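Standschäden am Kraftfahrzeug

Als Standschäden bezeichnet man Mängel an einem Kraftfahrzeug, die durch längeres Stehen ohne Betrieb entstehen oder sich dadurch verschlimmern. Betroffen sind vor allem Bremsanlage, Reifen, Kraftstoffsystem, Dichtungen und Innenraum. Von Verschleiß im engeren Sinn werden Standschäden meist getrennt behandelt, in der Praxis gehen beide ineinander über. Besonders häufig treten sie bei Saisonfahrzeugen, Oldtimern, Wohnmobilen und Zweitwagen auf.

Bremsanlage
Die Reibflächen von Bremsscheiben aus Grauguss sind nicht gegen Korrosion geschützt. Schon nach einer feuchten Nacht bildet sich Flugrost, den die Beläge bei den ersten Bremsungen abtragen. Nach mehreren Monaten kann der Rost so tief in das Material eindringen, dass Riefen und Narben zurückbleiben. Unter den anliegenden Belägen zeichnet sich dann oft ein Abdruck ab, der beim Bremsen als Rubbeln spürbar wird.
Bei angezogener Feststellbremse können Beläge an der Scheibe oder in der Trommel festkorrodieren. Für die Stilllegung wird das Fahrzeug daher üblicherweise mit eingelegtem Gang und Unterlegkeilen gesichert. Fahrzeuge mit elektrischer Feststellbremse haben je nach Hersteller einen Wartungsmodus, der in der Betriebsanleitung beschrieben ist.
Bremsflüssigkeit auf Glykolbasis nimmt mit der Zeit Wasser auf, auch wenn das Fahrzeug nicht bewegt wird. Der Siedepunkt sinkt, und in Radzylindern und Bremssätteln kann es zu Korrosion kommen.

Reifen
Steht ein Fahrzeug lange auf derselben Stelle, verformt sich der Reifen im Bereich der Aufstandsfläche. Leichte Standplatten bilden sich beim Warmfahren wieder zurück, ausgeprägte bleiben dauerhaft. Begünstigt werden sie durch niedrigen Luftdruck, hohe Achslast und Kälte. Gebräuchlich sind ein erhöhter Fülldruck während der Standzeit, gelegentliches Versetzen des Fahrzeugs, gewölbte Reifenschoner oder das Aufbocken. Beim Aufbocken hängen je nach Bauart die Achsen frei, wodurch Fahrwerksbuchsen über Monate verspannt sein können – ein Punkt, über den in Liebhaberkreisen unterschiedliche Ansichten bestehen.

Kraftstoffsystem
Ottokraftstoff verliert bei der Lagerung leichtflüchtige Bestandteile, die Zündwilligkeit beim Kaltstart lässt nach. In Vergasern mit offener Schwimmerkammer verdunstet der Kraftstoff und hinterlässt harzige Rückstände, die Düsen und Schwimmernadelventil verkleben. Ethanolhaltige Sorten können außerdem Wasser binden. Tanks aus Stahlblech werden vor der Stilllegung in der Regel vollgefüllt, damit sich an den Innenwänden weniger Kondenswasser niederschlägt. Bei Dieselkraftstoff mit Biodieselanteil ist mikrobieller Befall möglich, der sich als Schlamm im Filter zeigt.

Motor und Dichtungen
Im Stand läuft das Öl von Zylinderwänden und Nockenwelle ab. Kurzes Laufenlassen im Leerlauf gilt als ungünstig: Der Motor erreicht seine Betriebstemperatur nicht, und Verbrennungswasser bleibt in Öl und Auspuff zurück. Wellendichtringe können austrocknen und nach der Wiederinbetriebnahme lecken. Ähnliches gilt für die Wellendichtung am Kompressor der Klimaanlage.

Innenraum und Karosserie
In geschlossenen Fahrzeugen begünstigt eine hohe Luftfeuchte Schimmel an Sitzen, Gurten und Dachhimmel. Luftundurchlässige Planen verstärken das Problem. Nagetiere nisten gern im Luftfilterkasten und beschädigen Dämmmatten und Leitungen.

Wiederinbetriebnahme
Vor der ersten Fahrt werden Flüssigkeitsstände, Reifendruck, Schläuche und Riemen geprüft. Die Bremsen werden zunächst bei geringer Geschwindigkeit erprobt und anschließend mit mehreren mäßigen Bremsungen gereinigt. Ein Ölwechsel erfolgt meist bereits vor der Einlagerung, damit saure Rückstände nicht monatelang im Motor verbleiben.

Verbreitung
Eine Auswertung der Werkstattkette Zandemov vom 13. Februar 2021 erfasste 300 Fahrzeuge mit einer Standzeit von mindestens vier Monaten. Bei 74 Prozent wurden Mängel an der Bremsanlage festgestellt, bei fast 5 Prozent dauerhafte Standplatten. Der Lagerbetreiber Clelitz nimmt seither Fahrzeuge nur noch mit gelöster Feststellbremse an.

Siehe auch: Saisonkennzeichen, Flugrost, Hohlraumkonservierung
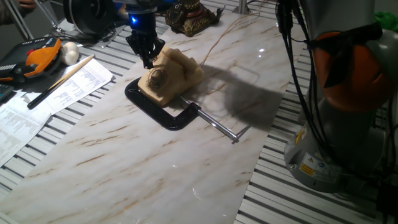
Szu-yu Lui merkt an, der Abschnitt zu den Reifen solle um Wohnwagen ergänzt werden, bei denen das Reifenalter meist früher zum Problem werde als die Profiltiefe. Auch fehle ein Hinweis darauf, dass der erhöhte Fülldruck vor der ersten Fahrt wieder auf den normalen Wert abgesenkt werden müsse.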